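# How marble is made

Marble begins as limestone, and limestone begins as mud. The mud is made mostly of shells and the broken bits of small sea animals. When these animals die, their shells sink. Layer settles on layer, and the weight of the upper layers squeezes the water out of the lower ones. After a very long time the mud has become hard rock.

The main mineral in limestone is called calcite. A mineral is a solid material with its own fixed recipe. The recipe for calcite is calcium, carbon and oxygen. Chalk is made of calcite too. So are eggshells.

## From limestone to marble

The outer part of the Earth is split into large pieces called plates. They move slowly, a few centimetres a year. Where two plates push together, rock can be forced deep underground. The deeper it goes, the hotter it gets and the harder it is squeezed.

Limestone treated in this way does not melt. It stays solid, but the tiny grains of calcite inside it start to change. Small grains join up and grow into larger ones. The larger grains lock together like the pieces of a jigsaw, and any shell shapes in the rock are usually wiped out. Geologists call this kind of change metamorphism. Marble is a metamorphic rock.

You can see the grains if you look at a broken piece of marble in bright light. Each grain has flat faces, and the faces flash as you turn the piece. Ordinary limestone looks dull beside it.

## Where the colours come from

Pure calcite marble is white. Most marble is not pure. The mud that it came from had other things mixed in, such as clay, sand or iron, and these are still there in the finished rock.

- Iron rust gives pink, red, yellow and brown.
- Carbon from dead plants and animals gives grey and black.
- A mineral called serpentine gives green.

The lines in marble are called veins. Some were thin layers of clay in the first mud, bent and stretched when the rock was squeezed. Others were cracks. Hot water carried dissolved minerals into the cracks and left them behind, and the cracks filled up. 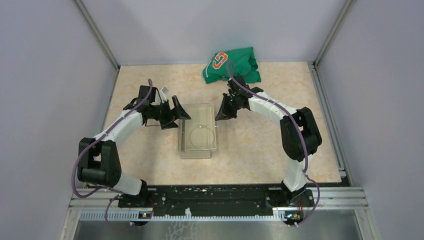
Patterns of this sort can also be printed or mixed by people. A marbled surface may be real stone, or it may be plastic, paper, glass or painted wood made to look like it. The word "marbling" is used for paper as well. The paper maker floats colours on a tray of liquid, draws a comb through them and lays the sheet on top.

There are ways to tell real stone from a copy. Stone feels cool to the hand, because it carries heat away from your skin quickly. It is heavy for its size. In a block of real marble a vein goes down into the stone, so if you look at a cut edge you may find the same line carrying on there. A printed pattern stops at the surface — and it often repeats.

## Getting it out of the ground

The quarry at Wastevberg has been worked by the Vass family for four generations. Sándor Vass, who runs it now, cuts the stone with a wire set with small diamonds. First, holes are drilled so that they meet inside the rock. The wire is threaded through and joined into a loop, and a motor pulls it round at speed. Water is poured on the wire to keep it cool and to wash away the dust.

A block at Wastevberg weighs 20 tonnes when it leaves the rock face. It goes by lorry to the saw shed at Jandholm, where it is cut into 34 slabs. Each slab is then rubbed with gritty pads, coarse ones first and finer ones after. There are eight pads in the set. The last is so fine that the stone comes out shiny.

No blocks are cut in February. Water in the cracks may freeze then, and water takes up more room as ice, so the cracks are pushed wider.

## Why lemon juice is bad for marble

Calcite reacts with acid. When the two meet, the calcite breaks down and a gas called carbon dioxide is given off. Lemon juice and vinegar are both acids. A spill on polished marble leaves a dull patch, called an etch. It cannot be wiped away, as part of the stone has gone. The patch has to be polished again.

You can test this at home with a piece of white eggshell.

1. Put the shell in a clear glass.
2. Pour in enough vinegar to cover it.
3. Watch the shell for a few minutes. Bubbles form on it.
4. Leave the glass overnight and look again.

The bubbles are carbon dioxide. Rain is a very weak acid, and it does the same thing to marble statues, only far more slowly. On old statues the noses and fingers are often the first parts to lose their shape.

## Words used on this page

**Calcite** — the main mineral in limestone and marble.

**Etch** — a dull mark left on stone by acid.

**Metamorphic rock** — rock changed by heat or squeezing while still solid.

**Vein** — a line of different colour running through stone.

Text by Didier Barbier. Last checked 23/10/2018.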